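Shop visit notes: the gripper build at Rombridge
Posted in Visits, November

Got back late, typing this up before I forget it all. Rombridge is the shared workshop over in Skaltham, the one with the open evenings. I'd been meaning to go since spring. Two of the members there are building hand-held grippers, the kind you carry around and do chores with so a robot arm can learn from it later, and they'd said come by, bring questions. So I brought questions. Too many probably.

Getting in: side door, not the front. The front has the nicer sign and is always locked. I stood there like an idiot. Up the stairs, shoes on is fine, coffee on the left.

Room is nice. White walls, beams and pipes showing overhead, wood floor. Much cleaner than my garage. I was expecting sawdust and got office chairs.

The build itself. Light gray housing, black finger pads, black grip strips set into the body. Pads are the part they've fought with most. Mark one pads were poured flat and split at the corner, mark two got a thicker rim and that's what is on there now. Ridges on the inside walls so it holds on to slick stuff. I got to squeeze one. Stiffer than I expected, your thumb knows about it after a few minutes. They're on it, softer spring on order from Tedesco, which is a little parts place that mostly does blinds and garage doors. Cheap and they answer email.

Square black and white marker goes on top of the jaw. I asked why not just put an encoder on it and got a long answer. Short version: a marker is paper and glue, the camera is already looking that way, and when it gets scuffed you print another. Fair enough. Matte paper though, glossy was a pain under the tube lights.

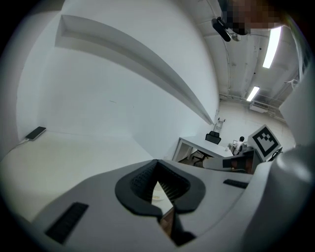 What it costs them

Parts for one gripper come to 100 dollars, not counting the camera or the prints that went in the trash. There were 23 of those, in a bin by the door, and they let me dig thru it. Most useful ten minutes of the visit. Warped housings, a jaw printed mirrored (done that), one where the strip pocket came out too shallow and the strip kept peeling up. If you're starting your own, ask to see somebody's bin.

Firmware is Tronent, the board package, stock except for the timing part. Timing was the big headache. Two grippers, each with its own clock, and they drift. The fix right now is a hard tap of the jaws at the start of every take and then they line up the taps afterwards by hand. Works, slow. There's a script half done.

Using it with other people in the room

Didn't think about this before going. You're waving a thing around with a wide lens on it and there are people at desks just trying to work. They've got a rule, ask first, and faces get blurred before anything leaves the machine. Sensible. One of them also wears a camera on the head so you get the hands from above too. Heavy after an hour I'm told, the strap wants padding.

Things I wrote down while there and havent sorted:
Screws into plastic, use inserts, don't argue
Keep the cable slack near the wrist or you fight it all day
Print the jaw on its side
Label left and right on the INSIDE of the housing
White tabletop is fine but put something dark down for pale objects

I want to build a pair over the winter. Probably with the mark two pads, probably a lighter body if I can get away with thinner walls. They'll send files once the spring thing is settled. Next open evening starts at 7 pm and there's more parking round back.
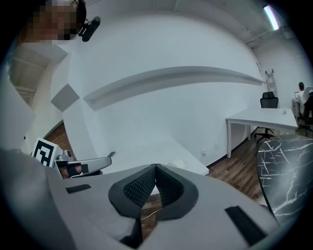 Comments

Skaltham reader
Thinner walls, careful. I took mine down on a similar body and the housing flexed enough that the marker moved every time I squeezed, so all my jaw widths were off. Ended up adding ribs and it weighed the same as before. Also do the inserts with a proper tip, not a bare soldering iron. Did you get the name of the filament?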